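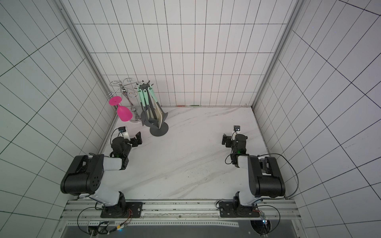 The wine glass rack and the utensil stand, side by side on the marble. The pink glass has the rack to itself.

News > Local > Shops & Homes

Print this story | E-mail this story

Clirkora brings its hanging racks to Gandport

By Silviu Sima

If your kitchen drawers look anything like mine (spatula jammed sideways, ladle holding the whole thing shut), you may want to get yourself over to Moldovan Street this week. Clirkora, the housewares shop that used to sell only from a market stall, opened its first proper store in Gandport on Mon 10 October, and it has gone all in on things that hang.

I stopped by on opening morning meaning to stay a few minutes and came out well over an hour later with a bag under each arm. My wife has asked me not to do any more shop openings.

The store is calling its first display Off the Counter, and the idea is simple enough. Anything you use every day gets a hook, and anything you don't use every day goes in a cupboard or goes to your sister. There are mug trees, towel rings, pan rails and a whole shelf of stands for cooking tools.

My favorite is the wine glass rack. It's a silver metal one with a chrome pole on a round base and curly, scroll-shaped arms at the top, very much like something my grandmother would have had next to the good china. You hang the glass upside down by its foot. I wasn't sure about it until I saw it with a hot-pink wine glass on it, and then I was completely sold! Plain glasses would look nice too, I suppose, but go pink if you can.

Next to it is the utensil holder, dark gray and a lot more modern. It turns, so you spin it to whatever you want and don't have to reach over a hot pan. The tools with the mint-green handles and gray silicone heads are the ones I'd pick, and I did pick them. There's a beige spatula as well, with a wide, flat blade, and it's the one I've already used the most (pancakes, twice).

The two stands look great together on pale marble with white tile behind, though I can report that they also look fine on my old brown countertop next to the toaster.

The shop takes up 394 square feet in the old Sendine shoe repair, which had been sitting dark since May. Longtime customers will remember the bell on the door. It's still there, and it's still much too loud. The place is narrow, so if you're bringing a stroller I'd go early.

Prices weren't all up when I visited, but the utensil stand was marked down for the opening and the staff told me the sale runs for 7 days. They'll also hold an item for you if you call ahead, which I wish I had known before I carried mine around the farmers market.

A few people asked me whether the shop will take the stall's old punch cards. Yes, it will, as long as you can still read the stamps. Mine went through the wash, so I'm starting over.

Clirkora is at 1674 Moldovan Street, two doors down from the bank. Parking is behind the building, and the entrance to the lot is easy to miss.

Reader comments

gandport_gail: I have the same kind of wine rack from years ago and love it. Only tip, hang your glasses evenly on both sides or it gets a little wobbly.

Tomcat55: Is the utensil thing heavy enough at the bottom? My last one fell over every time I grabbed the whisk.

Silviu Sima: Tomcat, mine has stayed up so far, but I don't own a whisk. Will borrow one and let you know.

R. Dunning: Glad to see somebody in the Sendine building again. Please fix that bell.

momof3onelm: Do they have the green handles in a ladle? Going Saturday either way!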